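Nandix Opens Its Daily Market Notes to All Readers and Adds a Plain-Words Chart Desk

Trurholm, 20 Aug 2021 — Nandix, the independent publisher of stock market notes for private investors, is opening its daily closing note to everyone, free of charge and with no sign-up. The company is also launching a Chart Desk, a small team whose whole job is to explain support levels, moving averages and trading ranges in words a first-year investor can follow.

The closing note has been a subscriber product since the first issue went out, and it has a loyal readership that writes in, argues back and catches typos before lunch. We are thrilled to be sharing it with a much bigger crowd!

"I learned to read charts from my aunt's newspaper, with a pencil and a ruler, and I still think that is a fine way to start," said Iida Kallio, editor of the closing note. "A person should be able to read our page at the kitchen table after work and come away knowing what the market did, where it stopped, and what we'll be watching in the morning. If they need a dictionary, we've written it badly."

The free note will be posted after the close on every trading day. It opens with a short account of the session, moves on to the levels that mattered, and finishes with the sectors that led and the sectors that dragged. Each note covers 60 stocks drawn from the Nandix watch list, which now stands at 395 names after the January review. Readers who want the full list can still subscribe, and current subscribers keep everything they have today, including the weekend review and the sector tables.

The Chart Desk will be led by Rasha Jaber, who joins from the research side of the company, where she wrote the weekly piece on market breadth (how many stocks are rising compared with how many are falling). She will work with Tzu-hsuan Tsang, who has drawn the Nandix charts by hand and by software for longer than anyone else in the building, and who has firm opinions on line thickness.

"Breadth is my favorite thing to talk about and I'm so glad to get a bigger room to talk about it in," said Jaber. "You can have an index closing higher while most of its members are falling, and people holding those members wonder what on earth is going on. That's a great question to get in the mail. We want more mail like that."

The desk's first project is a set of 101 short entries called the Veko Guide, named after the street where Nandix rented its first office. Every entry takes one term, gives its meaning, and shows it at work on a real price chart, with the dates left on so readers can look up the same stretch for themselves. Entries on the 200-day average, the trading range, volume, gaps and the failed breakout are ready now. The rest will be added as they are finished, and readers can vote on what comes next.

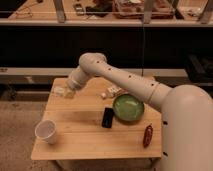 Can a support level tell me when to buy?

A support level marks a price area where buyers have stepped in before, and it can't promise that they will do it again. Many investors use it to plan ahead: they decide how much they are willing to lose if the price falls through, and they settle that figure before placing any order. The closing note will name the levels our writers are watching, but it doesn't give personal advice, and what suits one reader's savings may be quite wrong for another's.

Questions of that kind will get a regular home on the site. Mwajuma Temba, who runs the reader mailbag, will pick a handful from the week's letters and answer them in the weekend edition, with help from the desk when the subject gets technical. Letters can be sent through the contact page, and writers may ask to have their names left out.

"Our readers are curious, patient people, and a good many of them have been through more rough markets than we have," said Temba. "One reader has kept a notebook of closing prices for years and lets us know when our rounding is off. I love opening that mailbox in the morning."

Nandix has also changed how it reports its own record. Whenever the closing note names a level to watch, the following note will say what happened there, whether the level held or gave way. The old notes remain in the archive as they were first published. Corrections will be dated and placed at the top of the page — a habit the subscriber edition has followed for years and one the team is happy to carry over.

The charts have been redrawn for the launch, too. They now come in 2 sizes, one for phones and one for printing, and the colors have been chosen so that rising and falling days can be told apart in black and white. The design work was done with Kröger, a studio in Trurholm that has worked with Nandix on its printed yearbook.

The closing note and the first Veko Guide entries are on the Nandix website today.

About Nandix

Nandix publishes daily and weekly notes on stock markets for private investors. It is owned by its staff, holds no client money and places no trades. The material it publishes is for general information, and past prices are no guide to future ones.

Press contact: Raquel Nogueira, Nandix press office, Trurholm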